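# The cabinet gets the good wall

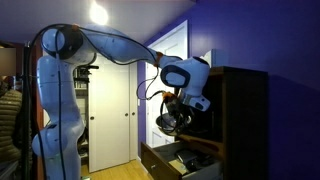
The bowl, the drawer, the big dark cabinet.

I have now owned the cabinet through two apartments and one house, and I've spent more time thinking about what goes in it than I spent choosing any of the three. It is dark brown, it is wooden, and it is deep enough that things put at the back enter a kind of retirement. I bought it for 86 dollars from a man in Astcombe who helped me carry it to the curb and then went back inside before I could ask how I was supposed to get it into the car. (In two trips. It comes apart, if you are angry enough.)

The trouble with a deep cabinet is that it makes you think you have storage, when what you have is a cave with a door. For a long time mine held every bowl I own, plus the lids of several bowls I do not, plus a fondue set. I would open the door, look into the dark, and take whichever bowl was nearest the light. The same bowl did all the work for four years. The others must have hated it.

So in May I emptied the thing onto the floor and started over.

Here's where I landed, for anyone else with a cave.

## Metal bowls go in the drawer

I resisted this for ages. Bowls belong on shelves, I thought, because that's where my mother kept them, and she kept them there because her drawers were full of string. But a drawer comes out to meet you. You look down and see everything in it at once, and you don't need a flashlight or a free knee.

The metal ones are the right candidates. They're light, they nest, and if you let go of one a little early the only damage is to your nerves. I did try putting the ceramic ones in the drawer for a week. Every time I shut it they knocked together like a very slow car accident, so they went back up.

I line the drawer with a dish towel folded in half. I bought a proper liner first, a grippy one, cut it to size, and found that it gripped the bowls so well that pulling out the top one brought its whole family along. Dish towel.

## Largest on the bottom, and mean it

Everybody knows this rule and everybody breaks it at ten at night. I break it too. The medium bowl comes out of the dishwasher first, it goes in the drawer first, and then the large one gets balanced on top of it like a hat. The drawer then closes to within an inch of closed, and stays that way until morning, judging me.

My fix is dull. I leave the bowls on the counter until they're all dry and then put them away in one go, big to small. It means there's a pile on the counter for an hour. I have made my peace with the pile.

## The deep compartment gets big, dumb objects

Stockpot. Roasting pan. The salad spinner, which is mostly air and takes up the space of a toddler. These are things you can find by feel. If you can identify it in the dark with one hand, it can live in the back.

What can't live in the back is anything small, anything with a matching part, or anything you might want while something else is burning. I found three vegetable peelers back there — I'd bought the third one because I was sure I had never owned a vegetable peeler.

I also took out one stick-on light, the kind sold under the name Zonora, which fell off on the second night and is, I believe, still in there somewhere, shining on nothing useful. If you've had luck with these, tell me how. I cleaned the wood first. I pressed for the full 40 seconds it asked for.

## The top is not a shelf

The top of the cabinet is flat, so things arrive on it. Mail arrives. A screwdriver arrives. I once lost a library book up there for long enough that I paid for it, and then I found it, and now I own a 427-page history of canals that I still haven't read.

My current policy is that the top can hold one nice object. At the moment it's a white box from a little shop called Varnari, and under the box, hidden pretty well, is the mail.

## What I got rid of

The fondue set went. So did the lids without bowls, though I kept them in a bag by the door for another month in case the bowls came home. I let go of a plastic colander with a melted foot and a glass bowl so heavy that I'd been using it only to hold other bowls.

I kept one thing that makes no sense, a tiny dented steel dish that fits inside all the others. It holds nothing. I've never cooked with it. It rattles a bit when the drawer slides shut, and I've gotten used to listening for it.

Next up is the cupboard over the fridge. I opened it last night, saw a second fondue set, and closed it again.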